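Ramalho Tableware is a sorting and packing works in Stadley that handles returned kitchen goods for the retailer Cotska. It has 144 employees and is known mainly for the gradual automation of its packing hall.

Until 2023 all cups, bowls and spoons were sorted by hand. On Aug 26, 2023 the first three robot arms, supplied by Bokano, were put into use on the night shift. Staff on the day shift record the movements the arms are to copy, using hand-held grippers at ordinary tables. Each recorder is expected to complete 200 short takes per shift.

No jobs were cut, but 16 packers changed grade. Natália Guerreiro, a former line packer, became the first recording supervisor the following January. Lifting has fallen, while complaints of sore wrists have risen, and takes are now split by a longer break. Pay for recording work remains under discussion with the union.

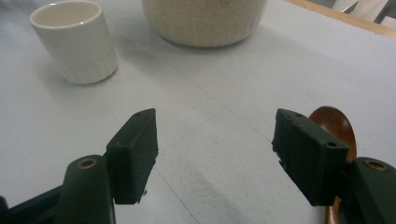
Hand-held gripper at a recording table, with a white cup, a speckled beige bowl and a wooden spoon.

The works occupies a former dairy, extended twice.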